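Mernby Certificate in Project Coordination

The Mernby Certificate in Project Coordination, usually shortened to the Mernby, is an entry-level professional qualification for people who run projects or are about to be told that they do. It is awarded by examination and has no formal entry requirements beyond the fee and a working email address.

Origins

The certificate grew out of an in-house course at Kinex, a shopfitting contractor, where the training manager Merle Partington had been asked to explain why three refits had finished in the wrong order. Her notes were passed round, photocopied and eventually bound. When Kinex closed its training department, Partington took the notes with her and set up Mernby as a separate awarding body, with Krum Janevski as its first chief examiner. Janevski wrote the early papers alone and is credited with the question style, in which every option is sensible and one is slightly more so.

Syllabus

The syllabus is divided into planning, scheduling, cost, risk and what the handbook calls "people and other dependencies". The last section was added at the second revision and is the longest. Candidates are expected to draw a simple network diagram by hand, a skill most of them will not be asked for again.

Earned value is covered briefly. A fuller treatment was dropped after Drahomíra Urban, who revised the cost section, argued that candidates were learning the formulas by heart and then applying them to the example about the car park whatever the question said.

Examination

The paper has 50 questions, followed by a written case study of 2 pages. Candidates may sit it at a test centre or at home under remote supervision. Centres are quieter; homes have better tea. The handbook recommends 10 weeks of part-time study, most of it in the evenings and wherever there is room to spread out the notes.

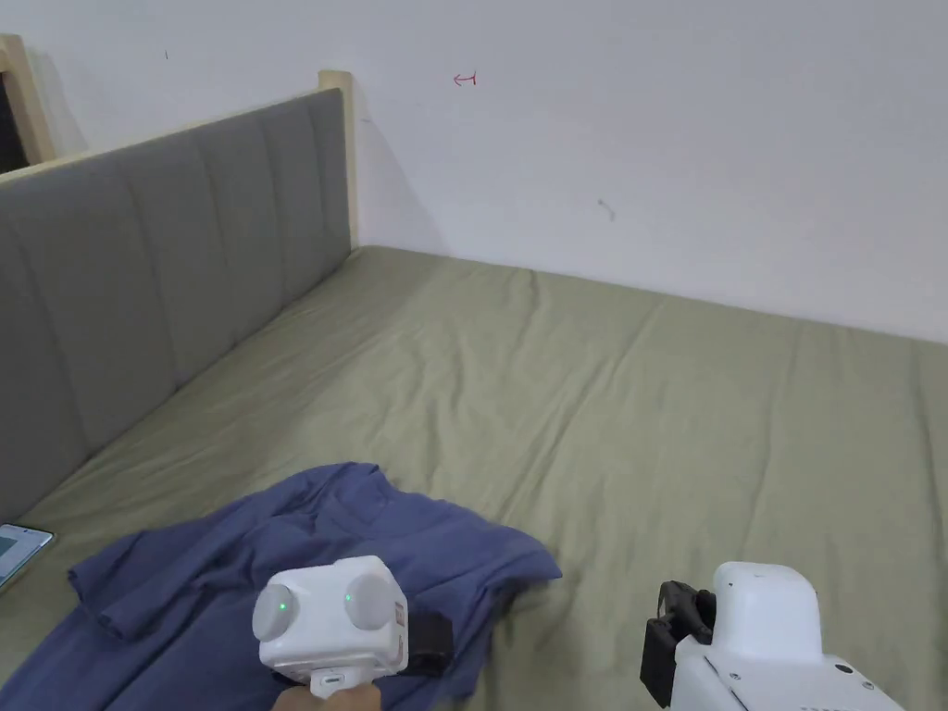
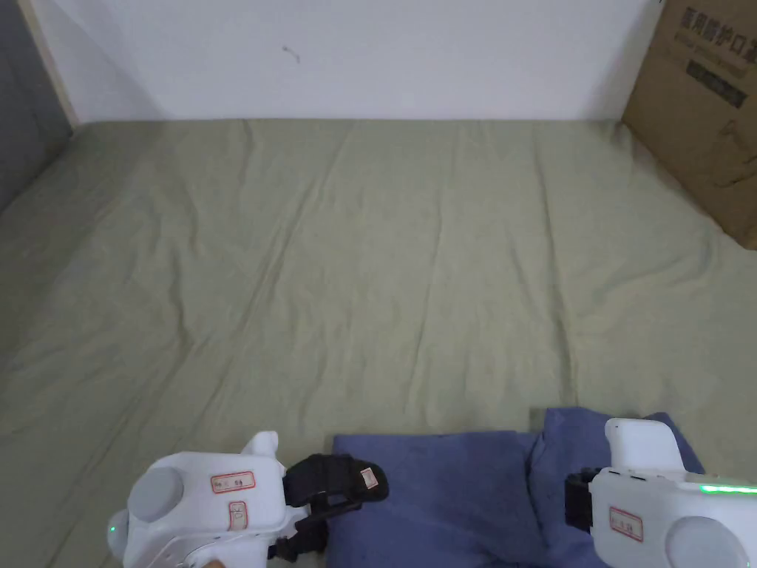

A bed with a green sheet, against a white wall.

Results are sent by email. A failed candidate may resit at the next session, and June is by custom the busiest, being the last before many employers' training budgets are counted again.

Preparation courses

Several firms sell preparation for the Mernby. The best known is Quinlan, whose course is built on recorded lectures by Kane Cosgrove and costs 460 pounds, workbook included. Dresex offers a cheaper version made up almost wholly of practice papers. Supporters of each regard the other as a waste of money, and the pass lists have never settled the matter, as Mernby does not record how candidates prepared.

Reception

Employers in construction and events have been the warmest towards the certificate. Software firms have been cooler, partly on account of the scheduling section, which assumes that work has an end date. In a review of entry-level awards, the trainer Vasilică Tudose called it "a fair test of whether someone has read the handbook", a line that Mernby later used in its own publicity.

The current handbook took effect on Sep 25, 2023. It is shorter than the one before, and the car park has been replaced by a swimming pool.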